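Deltitz Harvest and Song Weekend Returns to the Fairgrounds in May

The Deltitz Arts Council is pleased to announce that the Harvest and Song Weekend will return to the county fairgrounds this May, with two days of live music, regional food and open-air dancing. Gates open at 11 a.m. both days. The final performance on the main stage ends at 10 p.m. in keeping with the county noise ordinance.

This year's program includes 12 acts on two stages. The main stage, sponsored for the second time by Resard Credit Union, will host the evening concerts, including the Deltitz Community Jazz Orchestra and a closing set of gospel and soul from the combined church choirs. The smaller Creek Stage will be given over to string bands, solo singers and the winners of the spring songwriting contest. A complete schedule will be posted at the Council office and at the fairgrounds ticket window once set times have been confirmed with the performers.

Food service has been moved to the west lawn, where the ground is more level and drains better after rain. Vendors were selected in March from applications received during the winter. Howlader Kitchen will again serve its lamb and rice plates, and the Cilau Valley Growers will run a market table with cheese, cider vinegar, honey and early greens. Beer and wine will be sold in the fenced area beside the Creek Stage only. Guests wishing to purchase alcohol must show identification at the fence and wear a wristband for the remainder of the day.

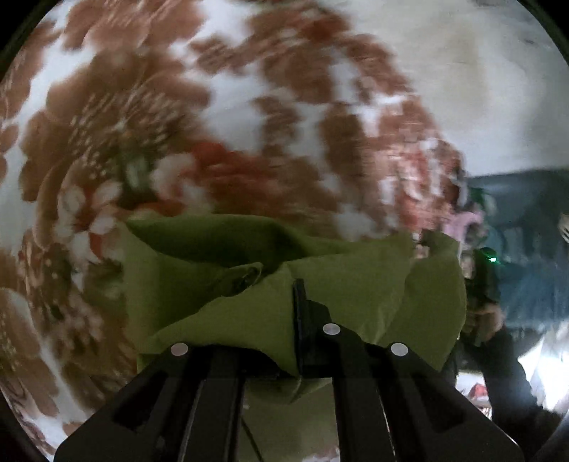
Vendor and exhibitor booths will occupy both sides of the main walkway, and all booth holders are asked to read the revised rules before arrival. Each booth must fit within its marked space, including signs, coolers and seating. Tables are to be covered to the ground on the side facing the walkway. Any fabric may be used for this purpose, whether a floral pattern or a plain olive green, provided that it is clean and fastened so that it cannot lift in the wind. Tents must be weighted at every corner, as stakes are not permitted on the west lawn. Booth holders using propane must have an extinguisher within reach and should expect an inspection before the gates open.

Setup begins on Friday at 2 p.m. Vehicles will be admitted through the north gate and must be off the walkway by 8 p.m. Late arrivals may carry their goods in by hand the following morning but will not be allowed to drive onto the grounds. Electrical service is available to booths that requested it on their application. The Council regrets that it cannot add connections during the event.

Weekend passes are $30 and may be purchased at the Council office, at any branch of Resard Credit Union, or at the gate while supplies last. Children under 12 are admitted free with an adult. Reserved seating in front of the main stage is limited to 100 chairs each evening, and reserved seats must be requested when the pass is purchased. All other seating is on the grass. Guests may bring blankets and low-backed chairs. Umbrellas, glass containers and outside alcohol are not allowed. Service animals are welcome; other pets should be left at home.

Parking at the fairgrounds is limited to 300 vehicles, and spaces closest to the entrance are held for guests with accessible parking permits. A free shuttle will run between the high school lot and the main gate from 10:30 a.m. until the last guests have left. Drivers are asked not to park along Cilau Road, where the shoulder must remain open for emergency vehicles. Bicycle racks will be placed inside the main gate.

The event will go forward in light rain. In the event of lightning, both stages will close and guests will be directed to the exhibition hall until the grounds are declared safe. Should an evening concert be canceled in full, passes will be honored at the Council's fall concert series. Cash refunds will not be issued for weather.

The songwriting contest remains open to residents of Deltitz and the Cilau Valley. Entries should consist of one original song, performed by the writer, with a typed copy of the lyrics. Songs that have been released commercially are not eligible. Finalists will be notified by mail and will be expected to attend a short sound check on the morning of their performance.

Questions about passes, accessibility or booth assignments may be directed to the Council office during regular business hours. Booth holders who have not received a space number should contact the office before setup day.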